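Feb 16, 2020
by a second-year student, Work and Technology

What the arms do to a packing job

For this project I spent two blocks of shifts at Dastine, a small firm that puts together snack orders for offices. Since September the company has been trying a pair of robot arms on part of the packing work, under a program it calls Zirum. My question was a plain one: what happens to the people who used to do the whole job when a machine starts doing a slice of it? The short answer is that they get a new job, which is looking after the machine, and that it takes them a while to notice.

Before the trial, a packer read the order, picked the items and put them in. It was dull work by all accounts, and people did it while talking about hockey. The talking matters more than I expected. I had a survey with nine questions on it and the packers kept answering a tenth one, about whether they still got to chat.

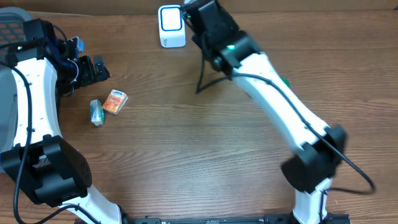 The first thing that changed was the pace, and it changed in the wrong direction. A practised packer does not think about a small box. The arms have to be shown every small box, at length, from several angles, and a box that leans is a fresh subject. One packer told me she had trained teenagers who were quicker to learn and slower to arrive. Management had planned for this and called it the learning period. The packers had other names for it, which my supervisor has asked me to leave out.

The second change was in what counts as skill. Under the old system the best packer was the fastest one. Under Zirum the best packer is the one who can tell, a second or so early, that a grip is going to go badly. No line on the pay scale covers that. I asked whether one was coming and was told it was a good question, a phrase I heard 115 times in five weeks, or so it felt.

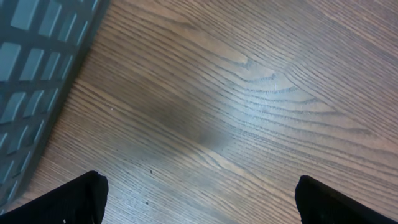
Then there is the paperwork. Each failed pick is meant to be logged with a reason chosen from a list. The list was written by Rudetti, the contractor that set up the software, and it does not include the reason most packers wanted to give, which was "it just didn't." Most of them settled on "other." When I went through the logs with the shift lead, "other" was the leading cause of failure at Dastine by a comfortable margin. He seemed to find this less funny than I did, but he has to present it every month.

I should be fair here. Several people liked the new arrangement. Two of the older packers said their wrists felt better than they had in years, and one had started coming in early to try out different settings. He described the arms as good company – they don't borrow your pen. He also said he would rather be asked about changes before they happened, and that so far he had mostly been asked after.
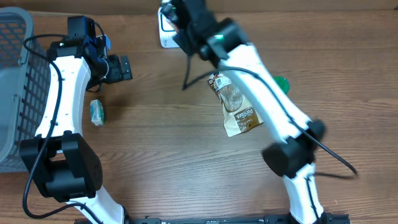
Department of Labour and Workplace Studies – Student Projects

Bags are where the argument about replacement tends to start. A box keeps its shape while you pick it up. A bag has opinions. Packers who had been worried about their hours in the fall told me they worried less once they had seen the arms work with soft packaging, and I think that is a reasonable reading of the evidence, though perhaps not one to build a retirement on. The software does get updated. The people mostly get a memo.

I compared Dastine with Khunthong, a bakery supplier that tried something similar and was willing to talk to me by phone. Khunthong moved its packers onto the new work with two days of training and no change in title. Half the calls I made were spent finding out what anyone's title was. What the two workplaces share is that the time saved, where there is any, goes to checking. Packers at both places now watch more and handle less. Several said they go home tired in a different way, in the head and eyes instead of the back, and they were not sure yet if that was a good trade.

Managers at both firms used the word "freed." Staff were freed from repetitive tasks. I asked the packers what they had been freed to do, and the usual answer was to stand nearby.
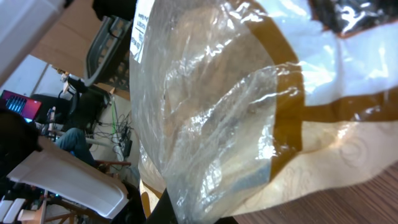

One packer read a draft of this report and objected to that last part, saying that standing nearby was the hard bit and I had made it sound like waiting for a bus. You have to keep your attention on something that is nearly always fine, she said, and "nearly always" is what wears you out. She also wanted it recorded that she does not hate the arms, she only wants a stool.

I have left my wording in and added hers, as I think she has the better of it. My recommendations to Dastine are to let packers rewrite the failure list themselves, to put the watching work on the pay scale, and to pair people up on shift so they can talk. The stool is a separate request. It has been forwarded.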